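Teaching the Pick and Place Task by Remote Control in the Wirnora Simulator

Part 2: Recording your first demonstrations
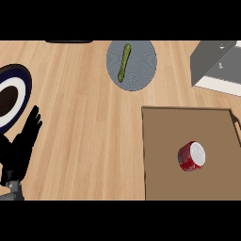 Start view of the table task, with the cucumber on the grey plate and the can in the cardboard box.

In Part 1 we installed Wirnora and connected the glove. In this part we will record demonstrations of one simple task: the hand takes the cucumber from the plate and puts it in the box, next to the can. I chose this task because a long object on a flat plate is a good exercise for a beginner. It is not so easy as a cube, but you can learn it in one evening.

What you need

A working Wirnora installation, the glove or another hand controller, and the scene file from Part 1. Please close other programs that use the graphics card. On my computer the video became slow when a browser was open, and slow video makes bad demonstrations.

Step 1. Load the scene and check the hand

Open the project Histley and load the table scene. The black hand should come in at the lower left, with the grey wrist under it. Move your own fingers one by one and look if the same finger moves on the screen. If the thumb and the first finger are exchanged, go back to the calibration page and repeat it. Do not try to correct this later in the data. I tried, and it cost me more time than a new recording.

Step 2. Practice without recording

Leave the record button off. Move the hand to the plate and back until you feel how far your arm must travel. The setting called motion scale decides this. I use a value of 27, and with this value I can reach the box without stepping to the side.

Step 3. Plan the grasp

The cucumber lies diagonally on the plate. Turn the wrist first, so that the fingers close across the cucumber and not along it. Come from above. If you come from the side, the fingers push the plate and it slides over the table.

Grasp near the middle. When I took it by one end, the other end went down during the carrying and touched the border of the box.

Step 4. Record

Press record and wait one second before you move. Then do the whole task in one calm movement:

Lift the hand above the plate.
Lower it and close the fingers.
Raise the cucumber straight up.
Carry it over the open part of the table to the box.
Lower it beside the red can, open the fingers and go back up.

Press stop only after the hand is still. If you drop the cucumber, press discard and start again.

Step 5. Check what you have saved

Play each file back at double speed. I recorded 259 demonstrations for this task and kept 198. Most of the deleted ones had a long pause before the grasp, where I was thinking. The trained model copies such pauses, and then it stands above the plate and waits.

If the playback stops with error 401, your session has expired. Log in again, the files are not lost.

In Part 3 we will train the first model with these recordings.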